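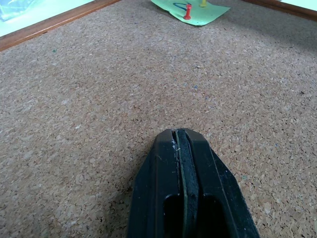 Last time I gave this talk, a man in the back row asked why a town would bother with a paper noticeboard when it has a website. Fair question, so start there.

Slide 2. Kalberg has 933 households. The shire newsletter reaches 815 of them by email. Ask the room how the rest hear about a burst main.

Slide 3. The board outside the Barros store. Notices stay up 7 days, then come down. Mention the old rule (no limit) and the lost cat poster that outlasted the cat.

Slide 4. Layout. Urgent items at eye height, for-sale cards down low. Large print — 7 words in the heading at most. Pause for the Flolen example.

Slide 5. Pikgate tried a locked glass case. Notices dropped off because people had to ask for the key. Skip if short of time.

Questions. Keep the colour printing costs handy.

Filed under: Talks & Handouts, Community

Comments (3)
We still have the locked case. Key is at the library.
What do you do about real estate flyers?
Slide 4 was useful, thanks.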